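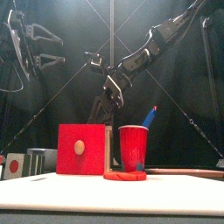

Jamie Hebden reckons the new recycling rules in Warkdale will last until the first wet week of autumn, and he told me so before I'd even got my coat off. I'm a bit more hopeful! From 24 Jul 2024 we're all meant to keep paper and card apart from everything else, and the council is giving out 400 starter packs from the library (one per household, bring something with your address on it).

The trial in June covered 165 homes on the Lins estate, and I gather it went well enough, apart from a muddle over pizza boxes. Greasy ones go in general waste, clean ones go with the card. I've asked twice now and that's the final answer.

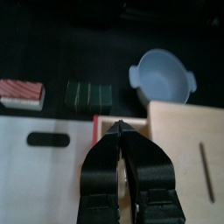 Sorting at home is the bit most of you have written to me about, mainly those of you in flats with kitchens the size of a cupboard. The packs only have bags and a leaflet in them, so you'll need to find your own tubs. Two containers side by side will do the job, and a plain white box like the one on the left would be fine for paper if you stick a label on it. Dalva Conceição keeps hers under the stairs and empties it when she remembers.

Collections stay fortnightly for now. Jussara Godoy is running a drop-in at the library for anyone who's stuck, and she'll have large-print leaflets too. If your pack hasn't got a leaflet in it, take it back to the desk and they'll swap it.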